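Stand 2020-10-13, wird noch ergänzt

## Bettwäsche, kurz

- Vor dem ersten Mal waschen, auf links. Knöpfe zu, sonst sammelt sich alles andere im Bezug.
- Trommel nur halb voll. Bei uns bis zu 800 Umdrehungen, mehr knittert blos.
- Weichspüler weglassen, Schuss Essig ins Fach reicht.

## Zusammenlegen

Große Fläche nehmen, der Küchentisch ist zu klein. Ich machs auf dem Bett: Laken drauf, glatt ziehen, dann das Teil flach hinlegen und von der Mitte nach außen streichen. Ecken zuletzt. 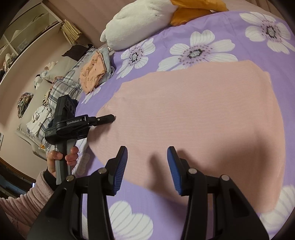 ## Flecken

- Blut: kaltes Wasser, nie heiß. Gallseife, 2 Stunden liegen lassen.
- Kaffee: sofort tupfen, nicht reiben!!
- Fett: Spülmittel pur, einwirken, dann normal waschen. Tipp von Othmane Ezzat, klappt auch bei Tischdecken.

## Schrank

Garnituren komplett in den eigenen Kissenbezug stecken, spart Sucherei. Lavendelsäckchen im September erneuern. Wintersachen nach ganz oben, aber erst wenn sie wirklich trocken sind, sonst mufft es nacher im ganzen Fach.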